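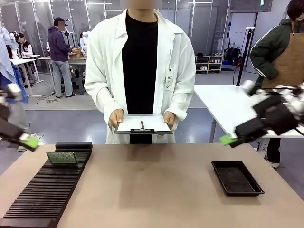
Search this site Search Go

Circuit board rack

A circuit board rack is a holder used to store and move printed circuit boards between stages of assembly. Boards stand on edge in slots, so that their faces do not touch. Racks are found in factories, repair shops and school workshops.

History

Early electronics makers stacked finished boards in cardboard boxes with paper between them. As parts became smaller, scratches and bent leads grew more costly, and slotted holders came into use. The Latik works used wooden racks of 30 slots, built by its foreman, Kalevi Huttunen. Moulded types later replaced them.

Design

Open racks have a single slotted base and suit short stays on a bench. Closed racks, often called magazines, have two slotted side walls and can be carried when full. Slot spacing depends on the tallest part on the board - 5 mm is enough for bare boards, while boards with large capacitors may need several empty slots between them.

Many racks are made of plastic with added carbon, which lets static charge drain away slowly. This material is usually black or dark in colour. Ching-wen Hung's handbook for the Zurkik workshops advises testing such racks every October, as dirt can affect the surface.

Use

Boards are normally held by their edges. Warped boards may jam in narrow slots and are often laid flat in trays instead.

See also: Soldering, Static electricity

3 comments 7 shares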